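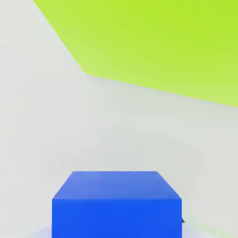
Chore robotics is the branch of automation that tries to get machines to do the small physical jobs of homes and workshops: clearing tables, sorting parts, folding towels, putting things back where they came from. The field has been described as a few years from success for most of its history. Its standard unit of work is the block. A typical simulated exercise offers a plain blue cube with sharp corners, no markings and a pale, empty background behind it, conditions seldom met in a kitchen drawer. Learning systems practice on such cubes in very large numbers before they are trusted with a mug.

Scope

The term covers tasks that an untrained adult can do without much thought and that involve handling objects of mixed shape. Robot vacuum cleaners and dishwashers are usually left out. A dishwasher does a chore well, but someone has to load it, and loading is the part that chore robotics would like to take over. Factory welding and painting arms are also left out, on the grounds that they work and therefore attract a different kind of funding.

Why blocks

A cube has flat faces, does not bend and looks much the same after being dropped. Software can work out where to grip it from a small amount of information. In simulation the cube is also free, and a failed grasp costs nothing except electricity. Thousands of attempts can be run overnight with no one present to pick things up off the floor.

The drawback is that few household objects are cubes. Cutlery slides and overlaps. Plastic bags have no fixed shape. Wet glass defeats many cameras, and a sock may be presented in more forms than any programmer cares to list. A gripper that handles blocks well in a rendered world often does poorly on its first real block, where friction, lighting and slack in the joints all differ a little from what the software was promised. Engineers call this the simulation gap. Buyers tend to use shorter words.

The view from the hand is a further problem. A camera mounted close to the gripper gives a good look at the target and also a generous look at the gripper, which may fill much of the picture. Systems learn to cope with this, much as people cope with their own noses.

Household trials

The Planby trial, which ran through March in a furnished test apartment, is often cited as a fair picture of the state of the art. The machine was asked to clear a table of 12 items and put each in its proper place. It averaged 40 minutes. Two staff members, asked to do the same job as a comparison, finished before the machine had located the second cup. The machine did score higher on patience, and it made no remarks about who had left the table that way.

Filik, a towel-folding arm, has a better record. It folds a square towel of known size reliably if the towel is laid flat first. Laying the towel flat is done by hand. The makers have described this as a shared workflow.

Shop-floor trials

Workshops are kinder to machines than homes are. Parts arrive in trays, the lights stay on and there are no pets. The Gorkell bin-picking cell, fitted in a small fastener plant, moves brackets from a tray to a fixture at a steady pace and has replaced a task that workers disliked. It stops when two brackets lock together, which happens around 10 times in a shift. An operator then separates them and presses a green button. The operator's job title was changed to cell supervisor, with no change in pay.

The Skoryk cart, built to return tools to their hooks, was withdrawn after it was found to be returning them to any hook.

Assessment

Opinion is divided along predictable lines. Developers point out that grasping of unfamiliar objects has improved a great deal and that a machine may be slow if it works while the owner is out. Critics answer that a 30 percent failure rate is acceptable for stacking blocks and much less so for stacking plates. Both sides generally agree that single tasks in tidy surroundings are now within reach, and that the tidying of the surroundings remains a human responsibility.

See also: Bin picking; Dishwasher loading; Simulation gap; Towel

Last revised April 3, 2022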